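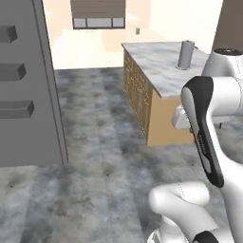 3.2 Storage habits and food waste

Households in the Jelport sample were asked to keep a diary of everything they threw away over 10 weeks. Entries listed the item, where it had been kept, and the reason for discarding it. The final data set holds 2,000 entries. Packaging and peelings were left out of the analysis.

Bread and leafy greens made up the largest share of entries in every household type. Dry goods were thrown away less often, but in larger amounts at one time, usually after a move or a yearly clear-out. Two households reported no discarded dry goods at all.

Where food was kept mattered more than we had expected. Items stored behind other items were more likely to be marked "forgotten" than items at the front of the same shelf. Ham and Yaman found a similar pattern in their earlier Kirulero study, though their households shopped less often and kept larger stocks. A tall unit with a flat front, of the general kind shown in Figure 2, hides its contents when closed, and we coded all such units as "closed storage." Open shelves and countertop bowls were coded separately.

Figure 2. Tall gray cabinet with three block-shaped handles, computer rendering.

Nine households changed their storage during the study, mostly by moving dry goods from closed to open storage. Their entries were split at the date of the change and treated as two records. This choice makes the groups uneven in size — a point we return to in Section 5 — but it avoids assigning one storage type to a kitchen that had both. Diaries with gaps longer than a week were kept, and the missing days were left blank.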